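Chapter 6
When the Work Changes Hands

Key terms: task, job, end effector, changeover, exception handling, redeployment

In August the packing hall at Trododham still had two long sorting lines and a bench at the end of each. Mixed returns came down the lines: bottles, cups, jars, tubs, anything a store had sent back. People picked up each item, turned it over, decided what it was, and set it in the right tray. By the following spring, arms did most of the picking on one of the lines, and the people who had worked there were doing something else for most of the day.

This chapter is about that something else. Chapter 5 dealt with the machines and what they can lift, reach and sense. Here we look at the same workplace from the side of the employees.

It helps to start with the items themselves. A new bottle standing upright on a belt is easy for a machine. Returned goods lie on their sides, lean on each other and roll. Some are crushed. A person deals with all of this without thinking much about it, and for that reason the skill was never written down in any job description.
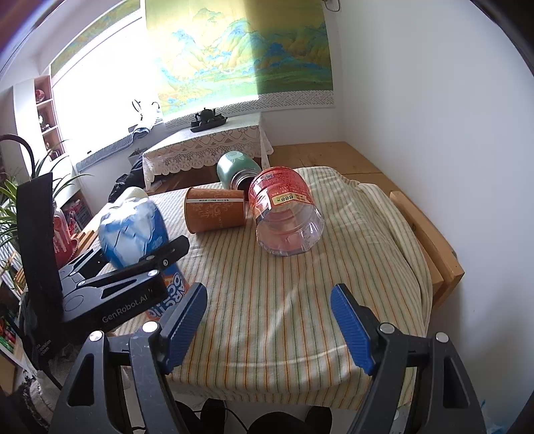 Employers often speak of automating a job. In practice they automate tasks, and a job is a bundle of tasks. When the supervisor at Trododham, Blagoje Perić, listed what a sorter did in one shift, he came up with 17 separate tasks. Picking and placing was one of them. Others included clearing jams, setting aside leaking containers, reading worn labels and telling the driver which pallets were short. The arms took over the first task and parts of two more. The rest stayed with the crew, and new ones were added.

The most important new task was exception handling. An arm that cannot get a secure grip stops and asks for help, and a worker has to settle the matter quickly. During the first weeks on a line rated at 2000 items a shift, 256 items had to be finished by hand in a single shift. Workers reported that the day felt more broken up than before. They lifted less, but they waited more, and they could no longer set their own pace.

Soft and dented containers caused a large share of the stops. A finger pad that holds a rigid jar well may slide on a bottle that gives way under pressure, and a cup lying on its side offers a different grip from each end.
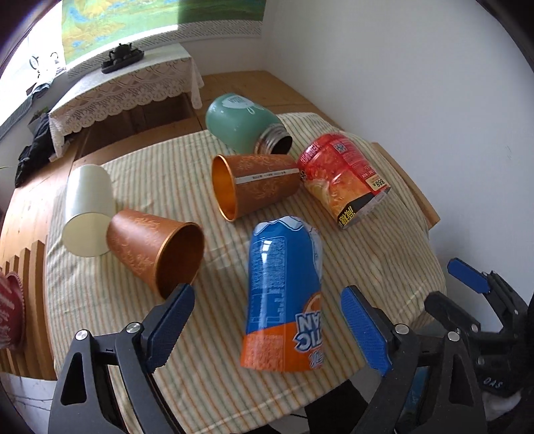
Pay was the second question. The sorters had been paid by the hour with a bonus for volume. Once the arm set the volume, the bonus made little sense, and it took until April 1, 2019 to replace it with a skill rate. To earn the skill rate, a worker completed 20 hours of training in restarting the line, changing finger pads and recording faults.

The sister site at Drundton bought the same equipment but left the old bonus in place. Section 6.4 compares the two sites.

As you read Section 6.1, keep a list of the tasks in a job you have held or watched closely. You will need it for the activity at the end of the chapter.

6.1 Tasks and Jobs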